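Home | Notebook | Projects | Data | Contact

Workshop Notebook: Community Prevention Records

December 28, 2020

Reading time: 3 minutes

Second reading of the Stostow interviews

The second reading of the Stostow transcripts is complete. The set contains 200 coded passages, drawn from interviews with prayer leaders, parents, youth workers and local officials. All passages were read again without reference to the first set of codes, and the two sets were compared this morning. They disagree on 33 passages.

Most of the disagreements concern one code, "religious motive." The first reader applied it whenever a speaker mentioned faith in connection with a young person who had joined a violent group. The second reader applied it only when the speaker gave faith as a cause. The codebook permits both readings. It was written in November for the Parnier material, where the question seldom came up, and it was carried over to Stostow without revision.

Proposed wording for the codebook, version 4:

Religious motive: the speaker states or clearly implies that belief led to the act. Mention of a mosque, church, prayer group or holiday is coded separately as "religious setting."

The same division should be made for political groups. Several officials in Stostow describe the far-right circle in the town as "the people from the shooting club." The first reading coded these passages as "political motive," although the speakers were naming a place where people met. If setting and motive are to be kept apart for Muslim respondents, they must be kept apart for everyone. The tables in the draft report do not do this at present, and Table 2 should not be circulated until it has been rebuilt.

Flarnmont comparison

The Flarnmont interviews remain shorter than those from the other towns, with a set length of 45 minutes. Stostow interviews had no fixed limit. Longer interviews give more passages and therefore more chances for any code to appear, so raw counts from the two towns should not be placed side by side. Share of passages is the better measure for now. A note to this effect has been added to the data file.

Two of the Flarnmont recordings have weak sound in the second half. The transcripts mark the gaps. No attempt should be made to fill them from the interviewer's notes, which are in summary form and use the office's terms in place of the speaker's own.

Use of the word "radical"

Respondents use it in at least four ways: strict in practice, hostile to the state, willing to use violence, and simply young and angry. One parent uses it in two of these senses within a single answer. The report should quote the word where speakers use it and avoid it in our own text. "Violent group" and "strict practice" will do in nearly every case — the exceptions can be handled one at a time.

Mahawong survey

The mailed survey for Mahawong went to 200 households. Returns are still being logged and no figures are to be given out. The printed form has an error in question 6, where "in the past year" is missing from the second part. Answers to that part should be entered as received and flagged. A corrected form is ready for any later mailing.

Open items

- Recode the disputed passages under the new wording, both readers, separate sheets.
- Rebuild Table 2 by share of passages.
- Ask the Stostow district office whether its 2018 meeting minutes may be quoted by date.
- Check that town names in the appendix match those in the consent forms. Parnier is spelled two ways.
- Move the paper consent forms to the locked cabinet on the second floor.

Work on the recoding begins with the officials' interviews, as these hold the larger part of the disputed passages. The parents' interviews follow.

Recent entries

Codebook, version 3: changes and reasons
Parnier interviews: notes on translation
Consent forms for respondents under 18
Reading list: local press and the far right
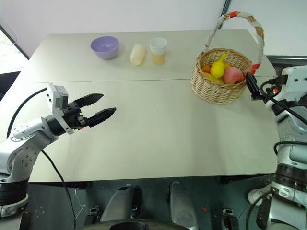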